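Barbu Reuse Workshop: progress report to the Dretton Fund, August

Red and green bar stock, sorting and return to use

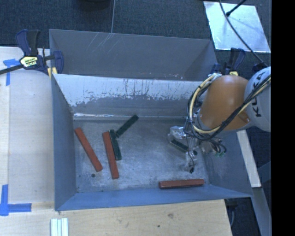 1. Where we are

The grant pays for sorting and reissuing the coloured bars that came to us when the Studirau store closed. At the end of this period 1,731 bars have been checked, measured and put back into stock, out of a total intake of 2,757. The remainder are still in the crates they arrived in and are stacked along the back corridor.

We are slightly behind the plan. The first month went mostly on clearing floor space and getting the racking fixed to the wall, which the original timetable had down as a one-week job.

2. How the sorting is done

Bars are tipped into the grey metal bin a few at a time and taken out singly. We tried larger loads at the start and they tangled, so small loads are now the rule. Red goes to the left-hand rack and dark green to the right. Each bar is then checked for straightness against a steel edge and measured. Anything under length goes into a separate tray for use as spacers.

The green stock varies in length more than the red. The Studirau paperwork lists one length for both colours and should not be relied on. We have started writing the measured length on a paper tag tied to each bundle.

3. Condition of the bin

The floor of the bin is scuffed and scratched all over. It has not affected the work so far. We did find grit collecting along the foot of the back slope, and it was marking the paint on some of the red bars. The bin is now brushed out at the start and end of every session. We looked at a rubber liner and decided against it for the time being, as the one we were quoted for would have to be cut to fit the slope.

4. Stock issued

Bundles have gone out to 18 groups, most of them schools and allotment societies. Irkex took the largest single order, all green, for its display frames. Two groups asked for mixed bundles and we have made these up by hand. Demand for red is lower than we expected and the left-hand rack is nearly full.

5. Spending

Racking and fixings came in over budget. Transport was under, as two deliveries were combined. We ask for the Fund's agreement to move the transport underspend across to the racking line. No other changes are requested.

6. Next period

Finish the crates in the back corridor. Move surplus red bars to the upper shelves. Replace the measuring board, which has worn at the zero end. We expect the remaining sorting to take 6 weeks, and will send the final stock list with the closing accounts.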